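Wakia church hall – pre-departure check, parish delegation
Checked 1/2/23 by Mervin Pelletier

1. Passports. All seen. One runs out in September and the embassy wants longer than that, so renewal form sent. NOT PASSED.

2. Visas. Group letter from the host diocese at Pramen received, stamped on both pages. PASSED.

3. First aid kit. Plasters and rehydration salts in date. Burn gel missing. Replace before packing.
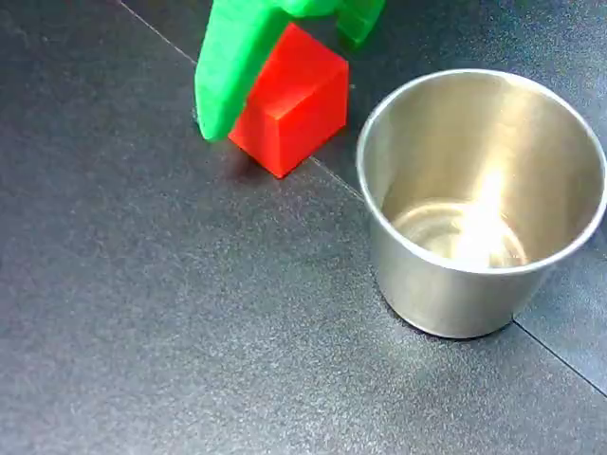 4. Drinking water. Tablets are enough for roughly 100 litres, and the guest house has its own filter. Everyone should carry a cup that can stand a knock and a rinse with boiling water. A stainless steel one like this is the right sort, and glass or thin plastic should stay at home. PASSED, subject to cups.

5. Vehicles. Two minibuses from Trajkovski, the same firm as last time. Seat belts confirmed in writing for every seat. Spare wheel confirmed for one bus only – ask again about the other.

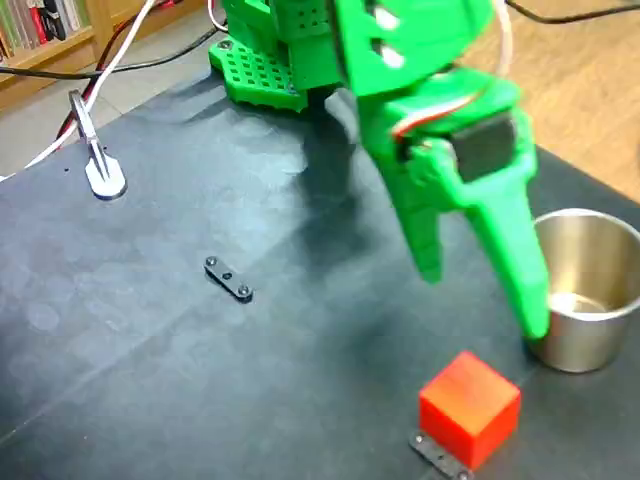
Trevor Cormier wrote back on item 5 that the road up to the monastery at Zirum was badly broken in places on his last visit, and that he would not let either bus start without a spare. He also asked for the climb to be done in daylight. Agreed, and the visit moved to the morning.

6. Cash. Limit of 1000 euros per person, split between two bags. Gifts for the parishes to be listed separately. PASSED.

7. Contact sheet. Needs three numbers: the host priest, the embassy and the parish office at home. Embassy number on the old sheet is dead. NOT PASSED.
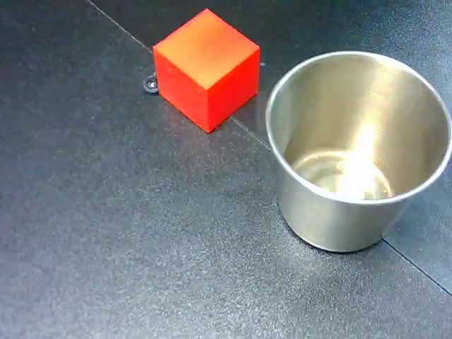 The new sheet should go out on paper as well as by email, as there may be no signal between Pramen and the border. Keep one copy in each bus.

8. Insurance. Certificate covers all four countries on the route. Check the wording on medical transport.

Items 1, 3, 5 and 7 to be looked at again before tickets are issued.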